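Section 6. Running the visitor demonstration (simulated cell)

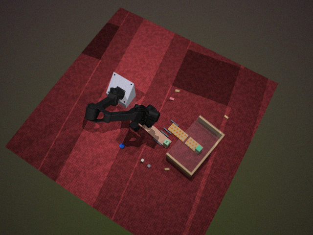
Figure 6-1. Demonstration cell, overhead view, arm over the work area.

6.1 Purpose

Use this section when the Irkia simulator is shown to visitors on an open day or during a booked tour. It covers start-up, the standard run, visitor control and shutdown. It assumes that the workstation has been installed as set out in Section 2 and that the operator has completed the basic course. For teaching use, see Section 7.

The demonstration runs wholly in simulation. No physical arm is powered at any stage, and the floor markings and barriers described in Section 3 are not needed.

6.2 Before the visitors arrive

Allow 2 hours for first-time set-up. A repeat set-up on the same workstation is much shorter.

1. Switch on the workstation and both displays. The operator display is on the left. The visitor display must face the seating.

2. Log in with the demonstration account. Do not use an engineering account. Engineering accounts show the project tree on both displays.

3. Start Irkia and open the Waven scene library.

4. Select the tabletop cell with the red floor. Wait for the status line to read READY. Loading is slow the first time after an update.

5. Check the scene against Figure 6-1. The black arm should be fixed to the light grey wedge-shaped mount, with the transparent box to the right of the hand. The small blocks and spheres should lie on the floor near the work area, and a green cube should be on one of the orange pads.

6. If any object is missing, choose Scene > Restore. Do not drag objects back by hand, as the stored start positions will be overwritten when the scene closes.

7. Set the visitor display to the overhead camera. Leave the operator display on the free camera.

8. Run one full cycle with the visitor display blanked.

Note: Shadows may be turned off on older graphics cards. The run is not affected, but visitors find it harder to judge how high the hand is above the floor.

6.3 Loading the standard run

1. In the Tahiri panel, open the Runs tab and select OPEN DAY.

2. Set the step limit to 2,000. Higher values are accepted but make the run too long for a group that is standing.

3. Set the pause at the end of each cycle to 200 ms.

4. Tick Repeat from start position.

5. Clear Record to disk. Recording is left on by default and will fill the demonstration account over a full day.

6. Press Load. The arm moves to its start pose on both displays.

Caution: Do not press Load while a run is in progress. The joint values are replaced at once and the arm will jump. Objects near the hand can be thrown off the floor, and the scene must then be restored.

6.4 Giving the demonstration

1. Start the run before the group enters, so that the arm is moving when they sit down.

2. Let one full cycle pass without comment.

3. Pause the run. Point out the mount, the elbow, the wrist and the hand in that order, using the pointer tool. The pointer is drawn on the visitor display only.

4. Switch the visitor display to the wrist camera and resume.

5. Return to the overhead camera before taking questions.

Visitors often ask whether the objects have weight. They do. Mass and friction are set for each object in the Codura properties file, and the operator may open this file in read-only mode to show the values. Do not edit values during a session — changes are applied to the running scene.

Another frequent question is why the arm sometimes stops short of an object. See 6.6.

6.5 Visitor control

One visitor at a time may steer the hand with the desk controller. Set the speed slider to Low and lock it before handing over. Joint limits stay active and cannot be turned off from the demonstration account.

Caution: The desk controller stays live when the operator display is locked. Unplug it before leaving the room.

6.6 Faults during a session

Arm stops and status line reads LIMIT. A joint has reached the end of its range. Press Back Off, then Resume.

Arm stops and status line is blank. The step limit has been reached and Repeat is not ticked. Tick it and press Load.

Objects tremble on the floor. The physics rate has fallen. Close the free camera window on the operator display.

Visitor display shows a plain background. The camera has been moved away from the floor. Choose Camera > Overhead.

6.7 Shutdown

1. Stop the run and choose Scene > Restore.

2. Close the scene without saving.

3. Unplug the desk controller and return it to the drawer.

4. Enter the session in the log, with any fault codes.

Section revised February by Celina Kołodziej. Steps 6.3.4 and 6.3.5 changed to match the new panel layout.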